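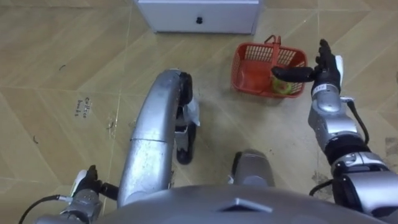
Busovwood Walking & Outings Club - Trip Reports

Open day at the Bayram paper mill, June 12, 2025

I'd been trying to get on one of the mill tours for ages, so when the club got 20 places on the open day I signed up before I'd even checked whether I had the day off (I didn't, but it worked out). The bus dropped us at the bottom of the lane and we walked up beside the millrace, which was running fast and brown after all that rain.

The oldest part of the mill dates from 1781, and you can tell! The doorways are tiny and the stairs lean hard to the left. Our guide took us straight up to the drying loft, a long room with slatted shutters all down both sides. They open and close them by hand to get the air right. It smells like wet cardboard and old rope up there, in a nice way, and I could've stayed for an hour.

Then down again to the vat room, where we all got to pull a sheet. You dip the mold, lift it level, and give it a little shake in each direction. Mine came out thick at one end and nearly see-through at the other. The guide was very kind and called it "lively." We each got 4 tries and my last one was almost flat - I'm having it framed.
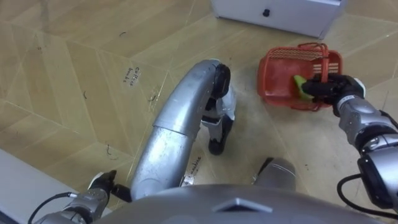
Light tan floor, white cabinet and a red basket.

The big machine hall is newer and so loud that they hand you earplugs at the door. The machine they run most is a Flestumix, a great green thing that beats the pulp, and it shook the railing under my hand the whole time we stood there. I didn't catch half of what was said in there, but I did get that the felt belt is 67 feet long and has to be changed in one go, with everybody on shift pulling.
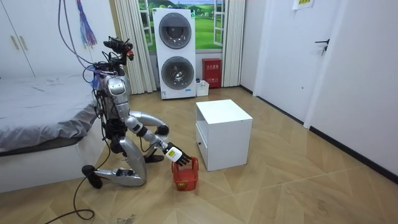
Lunch and the shop

The canteen was open to visitors and we had it nearly to ourselves. I had leek soup and a cheese roll, and then went back for the plum cake, which I'd recommend to anyone. Cash only, so bring some.

The shop is small but dangerous. They sell offcuts by weight from wooden bins, and I came away with a huge bag of cream and gray pieces for hardly any money. The Gisto notebooks are sewn on site and they're lovely, but they cost a lot more than I'd planned to spend - I bought one anyway, with a dark green cover, and now I'm scared to write in it.

We had time after that for the path around the mill pond, so most of us went.

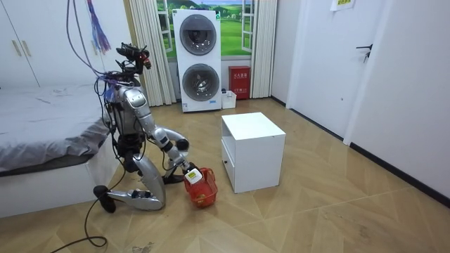

It's an easy loop and flat nearly all the way, apart from a muddy stretch by the sluice where I wished I'd worn my boots. There were ducklings! The far bank has the best view back to the drying loft, with all its shutters open, and there's a bench if you want to sit down. The bus home was on time and I slept through most of the ride.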